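Viltbridge help pages
Running Viltbridge guests: frequently asked questions

Most of the questions we get on the support desk fall into a few groups: the guest won't show a desktop, the network has gone, the disk is full, or a snapshot won't go away. The answers below apply to Viltbridge 4 on Linux and Windows hosts. If you are still on version 3, the menu names differ but the settings are the same.

Do I need the guest tools?

You can run a guest without them, but you will be stuck at a low screen size, the mouse will stay trapped in the window until you press the release key, and copy and paste between host and guest will not work. Install them as soon as the guest operating system has finished its own updates. Use Guest, then Attach Tools Disc, and run the installer from inside the guest as an administrator.

The guest boots to a text prompt and I expected a desktop. What has gone wrong?

Usually nothing. Server images come without a desktop. If you installed a desktop image and still get text only, check the display memory first. Anything under 48 MB is too little for most current desktops. Shut the guest down fully, open Settings, then Display, and raise it. Suspending the guest is not enough, as display memory is only read at a cold start.

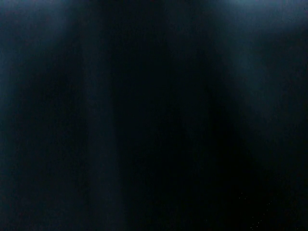 The guest has no network. Where do I start?

Start with the adapter mode. Shared mode gives the guest an address from Viltbridge itself and works on nearly every host. Bridged mode puts the guest on your own network, and it will fail if your switch or wireless access point only allows one hardware address per port. Change to shared mode, restart the guest and try again. If shared mode works and bridged does not, the fault is outside Viltbridge.

Can two guests talk to each other without going on the internet?

Yes. Create a private network under Tools, then Networks, and attach both guests to it. There is no address service on a private network by default, so either turn one on or type fixed addresses into each guest.

I cloned a guest and now both copies keep dropping off the network.

They have the same hardware address. When you clone, tick Generate New Address. For a clone you have already made, open Settings, then Network, and press Renew while the guest is off. Some Linux guests also keep the old address in a rules file and will need that line removing.

How much memory should I give a guest?

Leave the host enough to work with. We suggest that all running guests together take no more than 70 per cent of the physical memory. Beyond that the host starts to swap and everything slows down, including the guests you were trying to help.

Snapshots and disks

Morven Gillies has rewritten this part of the page to match the new snapshot manager, which arrived in the May release.

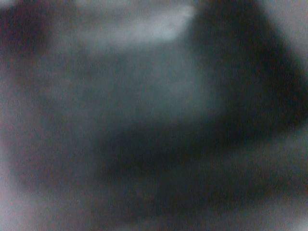
Reading time for this section: 3 minutes

Is a snapshot a backup?

No. A snapshot depends on the original disk file. If that file is lost or damaged, the snapshot is no use. Copy the whole guest folder to another drive, with the guest shut down, or use Export.

Why is my guest folder bigger than the disk I set up?

Each snapshot starts a new file that records every change from that point on. A 100 GB disk with several old snapshots can easily fill 300 GB of real space. Delete the snapshots you no longer want, from the snapshot manager - never by removing files in the folder by hand. That breaks the chain, and we can't usually repair it.

Deleting a snapshot is taking hours. Can I cancel?

You can pause it, but please don't kill the program or switch off the host. The changes are being merged into the disk file. You also need free space on the drive while this happens. If the drive is nearly full, the merge stops and waits, and the progress bar stays where it is until you make room.

I made the virtual disk larger but the guest still shows the old size.

The disk has grown and the partition has not. Extend the partition inside the guest with its own disk tool. On Windows guests a recovery partition often sits in the way and has to be moved or deleted first.

Can I open a guest made in Clollier?

Yes, if it was exported as an OVF package. Choose File, then Import. Remove the Clollier tools before you export, as two sets of display drivers in one guest will fight over the screen. Guests with encrypted disks must be decrypted first.

The clock in my guest drifts.

Turn on time sync in the guest tools, or run a time service in the guest. Use one or the other. With both on, the clock gets corrected twice and may jump.

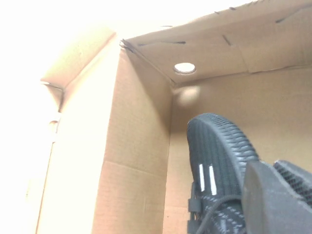
Desta Shiferaw writes: I had the clock problem for weeks on a Debian guest and turning off time sync in the tools cured it, as the guest was already running chrony. You might add that the setting comes back on when the tools are upgraded. It did on mine, twice.

Thank you, we have passed that to the tools team. Until it is fixed, check the Time Sync box after each tools upgrade.

How do I report a fault?

Use Help, then Collect Logs, and attach the file it makes to your ticket. Tell us the host system, the guest system and the version of the guest tools. Please don't send the disk image unless we ask for it.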